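Lunulance opens its first fragrance shop in Trekham

Hello! I'm Wilfredo Cabanatuan, I make perfume under the name Lunulance, and I'm very happy to say that in December I'm opening a proper shop, with a door and a bell and everything. It's on Salazar Row in Trekham, two minutes from the bus stop. 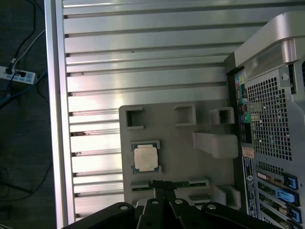
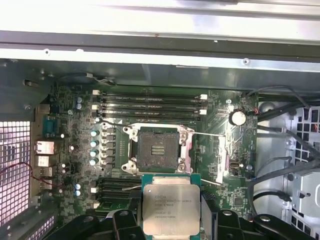
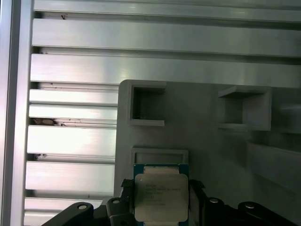

What you'll find in the shop

Mostly bottles, I hope. There will be 50 ml sprays of all my regular scents, plus small travel sizes for anyone who (like me) gets bored of wearing the same thing by teatime. Everything is out on the counter to try, and you're welcome to spray a blotter, wander round Trekham for an hour and come back when you know how it dries down. I'd much prefer that to you buying on the first sniff and sulking about it later.

The new scent

I'm also launching Betbridge, named after the village where I grew up. It's an iris, but a muddy, rooty sort of iris with carrot seed, damp hay and a bit of cold smoke. I've been fiddling with the formula for ages and my sister says the early versions smelled of a shed. The finished one still does, a little, and I've decided I like that! The first batch is 500 bottles, each numbered by hand, and once they've gone I'll make more when the next lot of iris butter arrives.

Swaps and samples

I've put aside 2000 sample vials for the opening month. Come in and choose two, no purchase needed. There's also going to be a swap shelf, where you can leave a bottle you've fallen out with and take home somebody else's. Please make sure it's at least half full and tell us on the label what it is, even if the box has long gone.

Opening evening

Doors open at 6 pm, and there'll be mulled apple juice and far too many mince pies. I'll do a short talk at 7 pm on how to smell lots of things without wearing your nose out, then anyone can ask me anything about perfume. Please go easy on your own scent that night.

For press

Review samples of Betbridge are ready to post now, and I'm always glad to chat. Just ask for Wilfredo at the Lunulance shop, Salazar Row, Trekham.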